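3.2 What people put in the box, and what they call it

I came to mixed storage by accident. My first round of interviews in the Fimwood estate was meant to be about kitchens, and I had a whole schedule of questions on cupboards that I was rather proud of. But people kept wandering off the subject. They'd show me the pan drawer, answer politely, and then say something like "of course the real problem is that thing over there", and that thing would be a basket, a crate or a carrier bag on a door handle, full of bits that had no other home. By April I had given in and rewritten the schedule.

The survey that followed went out to households in Fimwood and Selten, and 483 came back filled in well enough to use. From those, 156 households agreed to keep a diary of one container of their choosing, writing down each thing as it went in and each thing as it came out. Malsha Bhattacharjee did the coding with me, and between us we ended up with 3349 entries (I had hoped for half that, and so had my wrists).

The first thing we had to sort out was words. Gunawardena's older scheme splits household containers into "assigned" and "unassigned", and I like it, but it doesn't survive a conversation with anyone who owns one. Our diarists talked about the toy basket, and then told us happily that it also held batteries, a tape measure and the dog's lead. Was it assigned or not? They thought it was. We decided to believe them, and so in this paper a container is "named" if the household has a name for it, whatever is inside. A named container can be as mixed as you please. Figure 1 gives a flavour of the mixture I mean, with playthings and drinks cans sharing the same wire mesh. 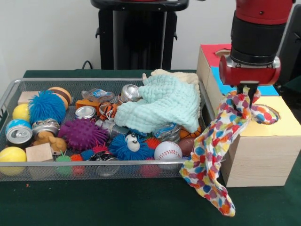
Figure 1. A mixed container: toys, balls, blocks and crushed drinks cans together in a wire-mesh basket.

Naming matters more than I expected. In the diaries, people were quite strict about what could go into a named container, only the rules weren't the ones you'd guess from the name. One Selten household had a "post tray" that took keys, coins and hair bands without complaint, but a library book was put there once and removed within the hour with a cross note in the diary. When I asked about it, the mother said books were "not tray things". I asked what tray things were and she said, well, things that go in the tray. I have pages and pages of this sort of answer, and I've grown very fond of them.

Issa Shboul, who read an early draft, suggested that size was doing the work – that people let in whatever was small enough to vanish. I went back to the entries with that in mind and it holds up for trays and bowls, but not for baskets on the floor, where quite big objects came and went freely. What the floor baskets seem to share is that children can reach them. Adults in these homes described the basket as the children's, yet wrote plenty of the entries themselves, often late in the evening when they were clearing up and couldn't face walking to another room.

There were also 4 diarists who gave up partway through because the diary had made them tidy the container, and then there was nothing to write. I've kept their entries in up to the point where they stopped. You could argue they should come out altogether, and the Rallitum pilot did drop cases like that, but I think a container being emptied is part of its life and I'd sooner have it on record. The emptying itself, and where the contents went afterwards, is taken up in section 3.3.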